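Load Carriage Basics, Handout 2: Packs, Belts and Where the Weight Goes

Last time we got through fabrics and webbing, so I'm going to assume you know your ladder rows from your loops. If you don't, go back over the February notes before you try the worksheet, please!

Start with the belt. I see so many people buy a big pack and then hang everything off their shoulders, and by mile two they're leaning forward like they're walking into a gale. The Wernuston belt we passed around in class is stiff for a reason – a soft belt folds over under load and the weight goes straight back up to your collarbones. Put it on first, snug it over the top of your hip bones, and only then touch the shoulder straps.
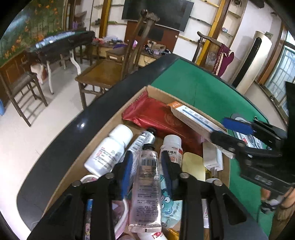
Next, the order you pack in. Heavy things go close to your spine and fairly high, light bulky things go at the bottom, and whatever you grab often goes in the lid or an outside pouch. I loaded the Gamage frame pack to 20 pounds both ways so you could feel the difference, and most of you picked the bad one with your eyes shut (well done).

Pouches are where I get fussy. Two rows of webbing, woven all the way down, every time. If you skip a row on the Flaron panel the pouch flops when you run, and then it works itself loose.

For next class:
Weigh your own pack empty, then full, and write down both numbers.
Sketch where each pouch sits and which hand reaches it.
Read the Joneleo fitting sheet, front side only – the back is for the older buckle and we don't use it.

Bring the belt you plan to wear. Loaners are fine, but set them to your size before we start.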